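Naming rights for a community event should be sold for a fixed term, at a published price, with the original name kept in the contract. The Vinero street parade has none of these protections in its current agreement with Esteves, and the renewal due next May is the time to add them.

The present deal runs on a rolling basis. Esteves pays for barricades and insurance, and in return its name precedes the word "parade" on all signage. The fee isn't disclosed to the 78 groups that march.

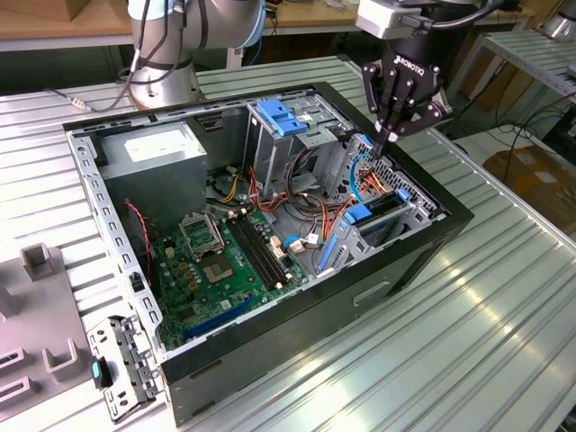

**Events and Sponsorship Desk, Vinero Community Association**

A rolling term favours the sponsor. It can withdraw on short notice, and the organizer then absorbs the cost of 434 printed route signs. Teresa Phelan, who drafted the first agreement, has argued that flexibility attracted a sponsor when there were no other bidders. That was a fair position at the time. Preliretti has since asked for the terms in writing, so there is now a market, however small.

Disclosure is the simpler matter. Marching groups pay an entry fee of $20 each. They should be able to compare that sum with what the title sponsor contributes.

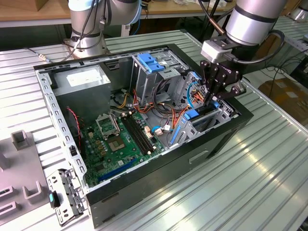
**Does a change of sponsor mean a change of parade name?**

Only the prefix changes under the draft I have proposed. "Vinero Street Parade" would remain the registered name, and the sponsor's name could be attached to it for three years at most.

Sombat Nuchit has objected that a fixed prefix format lowers the value of the rights. It may. I would accept a lower fee in exchange for a name that residents can still look up after the sponsor has left.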